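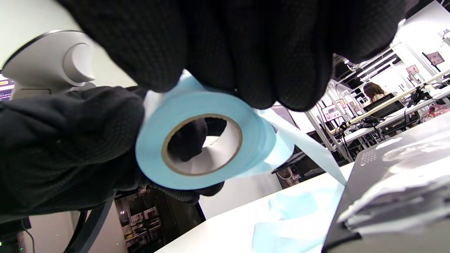
Station safety checklist, teleoperation and hand-held tool work
Site: Lallstead
Inspected by: Arben Leka, with Unai Palacios
Date: 26th February

Answers are Yes, No or Partly. Please write a comment for every answer that is not Yes.

1. Hands and gloves

1.1 Gloves fit the operator and have no holes. Yes.
1.2 No rings, bracelets or loose sleeves near the tool. Yes.
1.3 Tape and ribbon are kept away from moving fingers. Partly.
Comment: A long loose end can enter a joint before the operator sees it. I ask that the end is cut or folded back between tasks. Ornella Pagano agrees to add this to the Prurus work instruction.

2. Controllers and wrist modules

2.1 Both controllers are checked before the robot is enabled. Yes.
2.2 Wrist straps are closed but do not press the skin. Yes.
Comment: Operator must open the straps at each break. Maximum 2 hours without break, same as in the September version.
2.3 Cables from the wrist have enough length for the full reach. Partly.
Comment: The length is enough, but the cable lies over the table where the objects are also placed. It should go behind the elbow and be held with a clip. I have requested the clips from Montes.
2.4 Only objects of the current task are on the table. Yes.
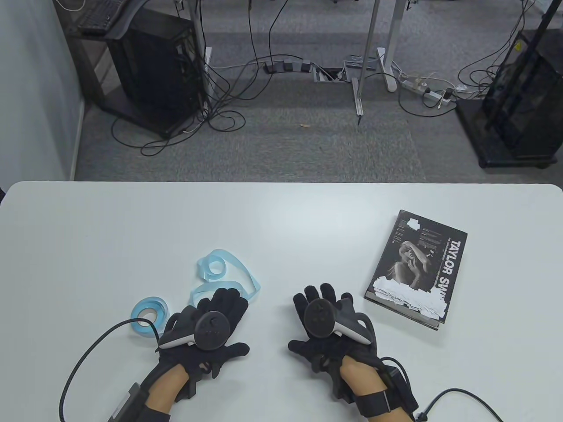 3. Floor and power

3.1 Walking path is free of cables. No.
Comment: Cables are lying on the carpet on the far side of the table. Nobody needs to pass there during a session, but cleaning staff do. Cable cover to be installed. Responsible: Ignacio Pacheco.
3.2 Power strips are not connected one into another. Yes.
3.3 Warning labels can be read. Yes.

4. Emergency stop

4.1 Stop button is reached without standing up. Yes.
4.2 Stop was tested before the first session of the day. Yes.
Comment: Tested 2 times, from the operator side and from the observer side. Result is written in log, page 117.

Open points: 1.3, 2.3, 3.1. The station can be used while these are open, at reduced speed only. Myrto Balaskas will sign after the second visit.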